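## Unit 22: Slot insertion faults

The task in this unit is short to state: pick a plate off the table, turn it upright, lower it into a wooden holder, open the gripper, retract. Most reported faults fall in the last two steps. Read the log extract before the session and bring your own timeline.
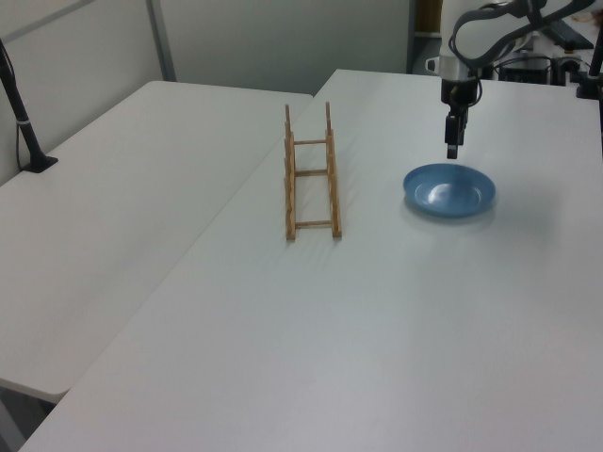
**Madon, February**

Run 924 ended in a protective stop. The Texier controller had commanded the fingers to open by 80 percent of stroke. The retract move began 800 ms later, on a timer, with no check of finger position. The fingers had not cleared the rim. The wrist moved up, the plate was dragged against the holder, and the force limit tripped.

Two points for the timeline:

- The open command was acknowledged on receipt. An acknowledgment is not a position report.
- The force limit worked as configured. It is the last barrier and should not be counted as release detection. 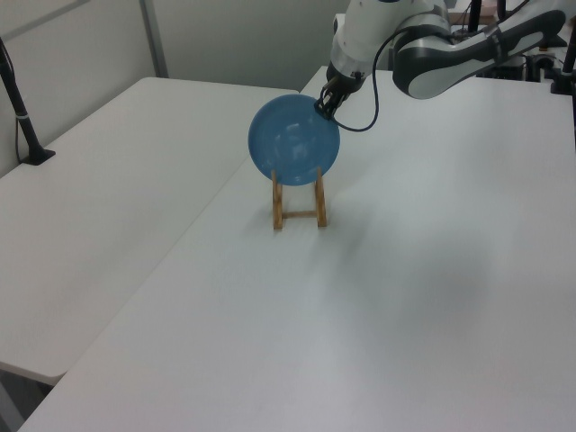
The Istico logger samples finger width on a separate clock, so align the two traces on the first contact spike before you compare them. Students who skip this step usually place the fault in the lowering move.

**Before resuming after a stop:** keep hands clear of the fingers, support the plate, and open the gripper in manual mode at reduced speed. Do not clear the fault from the Onow panel while the rim is held.

Exercise: replace the timer with a width condition and state what the arm does if the condition is never met.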